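PRESS RELEASE
For immediate release

Flillus publishes collection of old lake stories from Skovorholm

The Salt Woman and Other Tales of the Lake brings 21 traditional stories into English for the first time

SKOVORHOLM, April. The small publishing house Flillus announces its new book, The Salt Woman and Other Tales of the Lake. The book contains 21 folk tales which were told in the fishing villages near Skovorholm, and which until now existed only on tape and in handwritten notebooks. It is published in paperback and as an audio book.

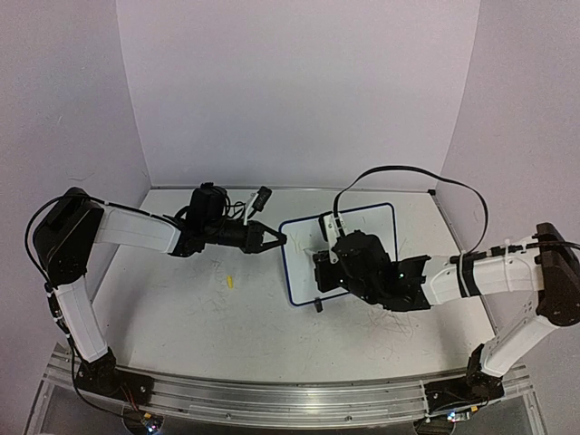
Reading time: 2 minutes

The stories come from the Athumani archive, a private collection of recordings that was given to Flillus by the family who kept it. The archive holds 897 recordings. Many of them are short, and some are only a song or a riddle. The editors listened to all of them during two winters and selected those tales which have a clear beginning and end, and which were known in more than one village.

The title story tells of a woman who walks out of the lake each autumn with a bag of salt. She asks at every door for a place to sleep. The house that lets her in has fish until spring, and the house that sends her away finds that its bread has no taste. In the northern villages she is old and does not speak. In the southern villages she is young, and she sings before she knocks. The book gives both tellings, one after the other, so that the reader can compare them.

Other tales explain how things came to be. "Why the Heron Stands on One Leg" is about a heron who made a promise to the mud. "The Two Brothers Who Carried the Hill" tells how the island of Uto came to lie where it lies today. The brothers wanted to bring a hill to their mother as a gift, but they began to quarrel in the middle of the water, and each of them let go at the same moment. People on Uto have their own ending to this story, in which the mother swims out and lives on the hill alone. This ending is also printed.

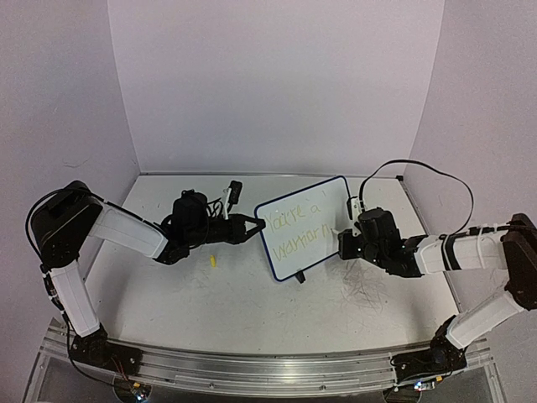 The translation stays close to the way in which the tales were spoken. Storytellers of the lake often repeat a sentence, sometimes with one word changed, and they stop to ask the listener a question. These habits were kept in the English text. "We wished that the reader can hear a voice," the editors write in the preface. "If a teller said a thing again, then we have said it again also."

Words that have no good English partner are left in the original language and explained in a word list at the back. The notes say in which village each tale was recorded and which other tellings are known. The notes are short, and it is possible to read the book with pleasure without opening them.

The audio book has all 21 tales in English. After the title story it also includes the old recording of the same story from the archive, with the sound of the kitchen in which it was told. Flillus has cleaned the recording only a little.

The Salt Woman and Other Tales of the Lake is suitable for adults and for children from the age of nine. For younger children it is better that a parent reads first, as a few of the tales are rather dark, in particular "The Drowned Bell" and "What the Miller Promised."

A reading from the book will be held in the reading room of the Skovorholm library at 7 p.m. on the day of publication. Entrance is free. A second reading will follow on Uto in the summer, when the ferry runs also in the evening.

Book details
Title: The Salt Woman and Other Tales of the Lake
Publisher: Flillus, Skovorholm
Pages: 204
Format: paperback, audio book
Language: English

About Flillus
Flillus is an independent publisher of folk tales, legends and songs. It was founded in Skovorholm and works mainly with stories which have not been printed before. A second book from the Athumani archive, with riddles and songs for work, is in preparation.

Review copies
Journalists, teachers and librarians may ask for a review copy by writing to the press desk of Flillus. Please mention if you prefer the printed book or the audio book. The text of "Why the Heron Stands on One Leg" may be reprinted in full, free of charge, if the name of the book and of the publisher is given.

###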